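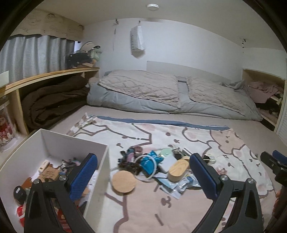

Weidemann, in his comments on the first draft of this section, held that the finger pads should be changed on a fixed count of grasps and not when an operator reports slip. We adopted his rule in part. On the Lirkedier hand-held gripper the textured pads are now replaced after 162 sessions, or sooner if the jaws fail the closing check described in Section 3.

Figure 2. Hand-held gripper with its jaws open over small household items on a bed; an open storage box stands to the left.

Before each session the operator opens the jaws fully, closes them on a 2 mm gauge strip and compares the reading with the stored value. A difference of more than two counts means the arm screws are checked first – a slack screw gives the same error as a worn pad. Sorting tasks with cables and hair ties were the hardest on alignment, as thin items load one edge of the pad. Of 25 faults logged up to July 18, 2020, 11 were cleared by tightening alone. The remainder needed new pads or a fresh zero of the jaw encoder, done on the bench at Dastulitz.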